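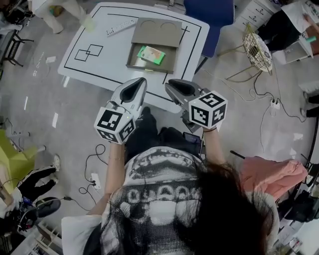

Figure 1. Both hand-held grippers over the taped table, with the lidded box at the center.

Finger Slip in the Left Gripper: What Failed and How We Found It
Balasley Project, Team 3
Yolandi Zulu, Jerome Rivera, Unathi Mthembu

1. What we were trying to do

Our term project was a pick-and-place task. One person wears nothing special, holds a gripper in each hand, and opens a lidded box, takes out a small package, and puts it down inside one of the taped squares. The grippers record finger opening and position, and the recordings train the policy. We planned 100 good demonstrations by the end of March. We got there, but not before throwing out 30 of them, and the fault that cost us those turned into the most interesting part of the whole project!

2. The fault

On a Friday Jerome was replaying our newest recordings and noticed that the left gripper never closed all the way. The log said there was a gap of 6 mm between the fingers while the package was clearly being held. The right gripper looked perfect. At first we blamed the position tracking, and Unathi spent an afternoon recalibrating the markers. That made the tracking nicer and did nothing at all for the gap.

Then Yolandi tried closing the left gripper on nothing, over and over, with the live reading on the screen. For the first few squeezes it read zero. After that it started to drift, a little more each time, and it never came back on its own. We were so excited to have a fault we could repeat on demand that we called Anel Van Wyk over from the Khumalo bench to watch.
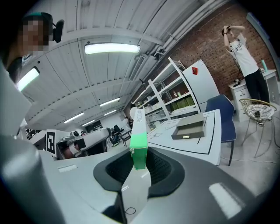
We pulled the sleeve off the finger next, thinking the rubber might have stretched. It was fine. The trouble was lower down, where the finger meets the linkage. A set screw had backed out by less than a full turn, so the finger could rotate on its shaft every time it pressed against something. The encoder sits on the shaft and not on the finger – it was reporting its own angle correctly the whole time. The finger had just stopped agreeing with it.

3. The safety side

We had written this up as a data problem until our instructor, Gerrit Mthembu, asked what the arm would have done with a policy trained on those recordings. Good question. A policy that learns "6 mm means closed" will stop too early on a healthy gripper and drop the package. The opposite offset would be worse, with the motor pushing against a hard stop. We had no current limit set on the arm at that point. We do now.

4. The fix

Thread locker on all 8 set screws, both grippers. A paint line across each finger and shaft, so a slip shows up by eye. A zero check before every session: close on nothing, read the gap, write it in the Tuvholm log sheet. If it reads more than 1 mm, stop and find out why. The replay script (ours is built on the Windlow template) also prints the smallest gap for each hand now.

5. Results after the fix

No drift in either gripper over the remaining sessions. The re-recorded demonstrations all close to zero on both sides.

6. Still open

We don't know when the screw first moved. The discarded recordings go back to the first one with a visible offset, but a very small slip before that could be hiding in the noise. Yolandi wants to plot the left gap across every session and look for the start of the slope.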